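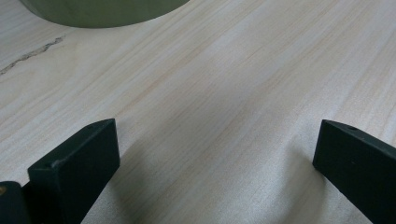 Kein Handgriff im Haushalt werde so oft erledigt und so selten erklärt wie das Einsetzen eines Müllbeutels, so Halldóra Brynjólfsdóttir zum Erscheinen des neuen Leitfadens „Eimer und Beutel“. Die Keldale Hauswirtschaft gibt das Heft im Juni heraus. Die erste Auflage beträgt 3087 Exemplare.

Auf 50 Seiten behandelt der Leitfaden Auswahl, Einsetzen und Wechsel von Müllbeuteln in Büros, Teeküchen und Wohngruppen. Empfohlen wird, den Beutel zunächst flach auf einem Tisch auszulegen und die Öffnung zu suchen.

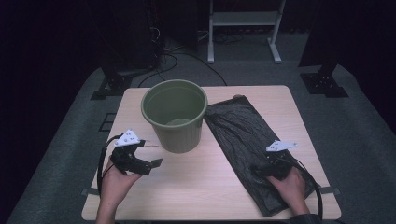
Grüner Eimer und schwarzer Müllbeutel auf dem Tisch.

Anschließend wird der Beutel geöffnet, in den Eimer eingeführt und rundum über den Rand geschlagen. Ein eigenes Kapitel von Radek Sokol befasst sich mit Beutelgrößen und Überstand.

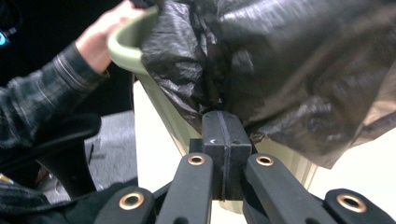 Wie weit soll der Beutel über den Rand reichen?
Der Leitfaden nennt nahezu 11 Zentimeter als Richtwert für Eimer mit gerolltem Rand.

Bestellungen nimmt die Geschäftsstelle der Keldale Hauswirtschaft entgegen. Ansprechpartnerin ist Genalyn Baluyot.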